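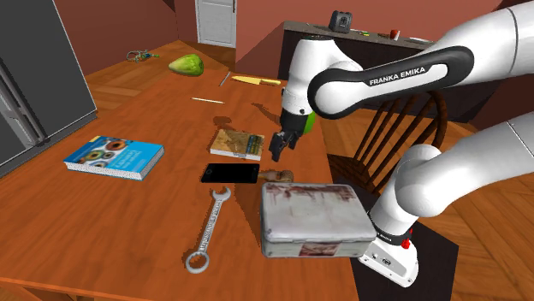

## 4 Die Aufgabe »Tisch abräumen«

In diesem Abschnitt beschreiben wir die Aufgabe, an der wir den Planer Millus geprüft haben, und wir berichten, an welchen Stellen der Ablauf gescheitert ist. Die übrigen Aufgaben der Sammlung Plukulport werden in Abschnitt 5 nur kurz behandelt, weil sie aus unserer Sicht wenig Neues zu der Frage beitragen, ob eine Maschine heute schon eine gewöhnliche Hausarbeit übernehmen kann.

### 4.1 Wahl der Aufgabe

Das Abräumen eines Tisches gilt als leichte Arbeit. Ein Kind von fünf Jahren kann es lernen, und wer es beherrscht, denkt dabei meistens an etwas anderes. Für einen Roboterarm ist die Arbeit aus einem Grund schwierig, der in der Literatur oft unter dem Stichwort Objektvielfalt steht: Auf einem Tisch, der wirklich benutzt wird, liegen Dinge zusammen, die keine gemeinsame Form und keinen gemeinsamen Ort haben. Ein Buch ist flach und breit. Ein Schraubenschlüssel ist flach und schmal und bietet dem Greifer nur wenig Höhe. Eine Sprühflasche steht aufrecht und kann kippen. Ein Smartphone liegt so flach auf der Platte, dass zwei Finger, die senkrecht von oben kommen, es nur an den Kanten fassen können.

Wir haben bewusst keine Küche gewählt, in der nur Küchengeräte vorkommen, und auch keine Werkbank, auf der nur Werkzeug liegt. In beiden Fällen könnte der Planer aus dem Raum auf die Gegenstände schließen. Bei gemischter Belegung muss er jeden Gegenstand für sich betrachten und außerdem entscheiden, wohin er gehört. Diese zweite Entscheidung wird in vielen Arbeiten weggelassen. Dort endet die Aufgabe, wenn alles in einem Korb liegt. Für einen Haushalt ist ein solches Ergebnis nach unserer Meinung nur halb brauchbar, denn jemand muss den Korb danach noch einmal von Hand sortieren.

### 4.2 Aufbau in der Simulation

Alle Versuche wurden in der Simulationsumgebung Merkico durchgeführt. Der Arm ist mit einem Greifer mit zwei parallelen Fingern ausgestattet und arbeitet an einem großen Holztisch. Abbildung 1 zeigt eine der Belegungen, mit denen wir gearbeitet haben. Die Gegenstände wurden vor jedem Durchlauf neu verteilt, wobei wir nur verlangt haben, dass kein Gegenstand vollständig unter einem anderen liegt. Teilweise Verdeckung war erlaubt und kam häufig vor.

Der Planer erhält ein Farbbild, ein Tiefenbild und einen Satz in natürlicher Sprache. Im einfachsten Fall lautet der Satz: »Räume den Tisch ab.« In der schwierigeren Fassung kommt eine Einschränkung dazu, zum Beispiel: »Räume den Tisch ab, aber lass die Bücher liegen.« Wir haben die Sätze nicht vereinheitlicht. Menschen sprechen zu Hause ungenau, und ein System, das nur mit genauen Sätzen arbeitet, verschiebt einen Teil der Arbeit auf den Benutzer.

Als erledigt gilt ein Gegenstand, wenn er an seinem Zielort steht oder liegt und der Greifer sich gelöst hat. Einen Gegenstand, der herunterfällt, darf der Arm nicht wieder aufheben. Diese Regel ist streng — ein Mensch würde sich einfach bücken —, aber der Arm kann den Boden von seinem Platz aus nur zu einem kleinen Teil erreichen.

**Abbildung 1.** Aufgabe »Tisch abräumen« in Merkico. Auf der Tischplatte befinden sich unter anderem Sprühflasche, Blechdose, Schraubenschlüssel, Smartphone und zwei Bücher; hinter der offenen Tür liegt ein Nebenraum.
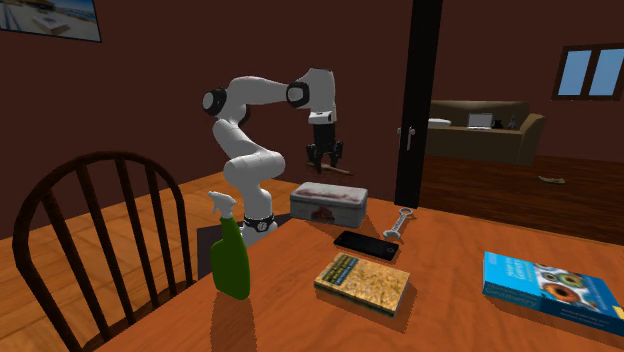 Painemal hat gegen diese Art der Prüfung eingewandt, eine Simulation beantworte die falsche Frage. Im Haushalt scheitere eine Maschine selten am Greifen eines einzelnen Gegenstandes, sie scheitere vielmehr am nassen Lappen, am klebrigen Glas und an der Tischdecke, die sich mitbewege. Solange diese Dinge in der Aufgabe fehlten, sage auch ein gutes Ergebnis wenig darüber, ob man das Gerät am Abend allein in der Küche lassen könne.

Wir halten diesen Einwand für berechtigt, ziehen aber einen anderen Schluss daraus. Wenn ein Planer bereits an starren, trockenen und gut beleuchteten Gegenständen Fehler macht, dann muss man den Lappen noch nicht prüfen. Die Simulation liefert uns also eine obere Grenze. Was hier nicht gelingt, wird auf einem wirklichen Tisch vermutlich auch nicht gelingen. Der umgekehrte Satz gilt nicht, und wir möchten ihn auch nirgends behaupten.

### 4.3 Beobachtete Fehler

Die Fehler lassen sich in zwei Gruppen teilen. Die erste Gruppe betrifft das Greifen selbst, die zweite betrifft die Reihenfolge und den Zielort.

Beim Greifen war das Smartphone der schwierigste Gegenstand. Millus schlug meistens einen Griff von oben über die schmale Seite vor. Dieser Griff ist geometrisch richtig, er lässt aber zwischen Fingerspitze und Tischplatte fast keinen Raum. Wenn die geschätzte Höhe der Tischplatte ein wenig zu groß war, schlossen sich die Finger über dem Gerät und fassten nichts. War sie ein wenig zu klein, so drückten die Finger auf das Holz, und die Sicherheitsabschaltung beendete den Durchlauf. Ein Mensch löst das Problem anders: Er schiebt das Telefon bis an die Tischkante und nimmt es dort mit dem Daumen von unten. Ein solches Schieben ist in der Bewegungsbibliothek von Millus vorhanden. Der Planer hat es aber ohne ausdrücklichen Hinweis im Satz niemals gewählt.

Bei den Büchern hing das Ergebnis von der Lage ab. Ein flach liegendes Buch ist breiter, als der Greifer sich öffnen kann, sodass nur ein Griff an einer Kante möglich bleibt. Das Buch hängt dann schräg zwischen den Fingern und dreht sich beim Anheben. In der Simulation ist diese Drehung harmlos, solange in der Nähe nichts steht. Stand die Sprühflasche daneben, wurde sie umgestoßen.

Besser gelang die Arbeit mit Gegenständen, die einen Griff haben. Das ist nicht überraschend, denn ein Griff ist für eine Hand gemacht, und zwei parallele Finger sind in gewisser Weise eine sehr einfache Hand. Wir haben deshalb einige Küchenwerkzeuge aus Holz hinzugenommen, deren Griff schmal ist und deren Kopf deutlich breiter und schwerer ausfällt. Bei ihnen sollte sich zeigen, ob der Planer die Stelle nach der Form oder nach dem Schwerpunkt auswählt.

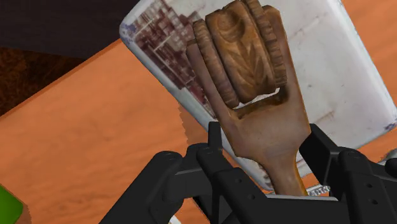

Wird ein solches Werkzeug am Ende des Griffs gefasst, so liegt der Schwerpunkt weit von den Fingern entfernt. Solange es senkrecht gehalten wird, ist der Griff recht stabil. Beim Absetzen in eine Schublade muss es jedoch gekippt werden, und in diesem Moment wirkt das Gewicht des Kopfes als Hebel. In den Durchläufen, die hier misslangen, rutschte das Werkzeug während des Kippens. Ein Griff näher am Kopf hätte den Fehler verhindert. Millus bewertet mögliche Griffe aber nur im Augenblick des Zufassens und berücksichtigt die spätere Bewegung nicht. Wir sehen darin die wichtigste technische Schwäche des Planers.

Die zweite Fehlergruppe ist für die Frage nach der Hausarbeit nach unserer Auffassung bedeutsamer. Der Planer räumte in der Regel zuerst ab, was am nächsten lag. Das spart Weg, ist aber manchmal unvernünftig. Liegt zum Beispiel ein Messer im hinteren Bereich und eine Frucht davor, so sollte nach allgemeinem Verständnis das Messer früh weggeräumt werden, vor allem, wenn Personen im Raum sein können. Millus kennt den Begriff der Gefahr nur, wenn er im Satz genannt wird.

Auch der Zielort war oft unklar. Für den Schraubenschlüssel wählte der Planer die Besteckschublade. Man kann darüber streiten, ob dies ein Fehler ist: Der Gegenstand ist aus Metall, länglich und flach, und eine Werkzeugkiste war im Raum nicht vorhanden. Eine Person hätte vermutlich gefragt oder ihn liegen gelassen. Das Nachfragen ist in Plukulport grundsätzlich erlaubt, es wird aber als Zeitverlust gezählt. Wir halten diese Bewertung inzwischen für ungünstig und haben sie seit November in unserer eigenen Auswertung abgeschaltet. Eine Maschine, die zur richtigen Zeit fragt, ist im Haushalt wahrscheinlich nützlicher als eine, die schnell und falsch einräumt.

### 4.4 Übertragung auf die Werkstatt

Man könnte erwarten, dass dieselbe Aufgabe in einer Werkstatt leichter ist. Dort haben die Werkzeuge feste Plätze, und die Beleuchtung ist gleichmäßig. Für den Zielort trifft das zu. Ist eine Tafel mit Umrissen vorhanden, so verschwindet der größte Teil der zweiten Fehlergruppe. Die erste Gruppe bleibt dagegen bestehen und wird sogar größer, weil der Schlüssel jetzt genau an einen Haken gehängt werden muss und ein einfaches Ablegen nicht mehr genügt. Eine Drehung zwischen den Fingern, die beim Einlegen in eine Schublade kaum stört, führt am Haken fast sicher zum Misserfolg.

Für die Planung von Versuchen folgt daraus eine praktische Empfehlung. Haushalt und Werkstatt sollten nicht in einer gemeinsamen Erfolgsquote zusammengefasst werden, wie es in Plukulport zurzeit vorgesehen ist. Die Quote wäre ein Mittelwert aus zwei Fehlerarten, die sich teilweise ausgleichen, und ein Leser könnte aus ihr weder erkennen, ob das Greifen verbessert werden muss, noch, ob das Verständnis der Umgebung fehlt. Wir geben in Abschnitt 5 deshalb beide Werte getrennt an und nennen zu jedem abgebrochenen Durchlauf den Schritt, in dem der Abbruch erfolgte.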